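21 October 2020

Clindham bench, grippers again. The Sheehan controller has been on the new firmware since yesterday and I wanted a fair comparison before changing anything else. Same arm, same parts, same speed limit for both fingertip sets. 47 attempts each, split over two sessions with lunch in between.

Set A is the hard flat tips we have been using since spring. Set B is the Widau pads, 2 mm thicker per side and a good deal softer. With A the solenoids are easy as long as the closing force stays low. Round parts roll out if the approach is off by more than a degree or so. B forgives the angle but drags on the wires, and a twisted pair will follow the pad up when the gripper opens. I raised the opening width by five percent and that cured most of it.

Circuit boards are still the slow item. Both sets want an edge to hold, and a board lying flat on paper does not offer one. Rotating the wrist 90 degrees before descent got almost the same result from either set, so that is a planning problem – the tips can be left alone.

Wrist camera exposure needs another look. Polished metal blows out in the close view and the depth estimate wanders there. The fixed view is steadier but loses the small parts once the arm is over the tray. I tried weighting the two by height, with the switch at the Osomum default, and it changes over too late. Will set it by hand next time.

Cable strain at joint five: checked, no change. Left the log running on the second disk. Order more pads before November.

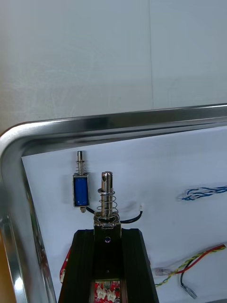
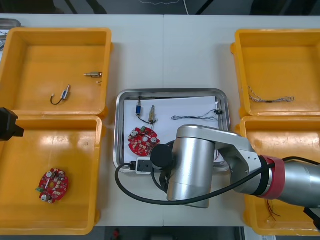 Filed under: Bench notes

Pads back in the drawer, set A left on the arm for the morning run.

2 comments
5 shares

Recent entries
Controller firmware, first impressions
Sheehan wrist calibration, second try
Why the tray is lined with paper
Widau pads: wear after a month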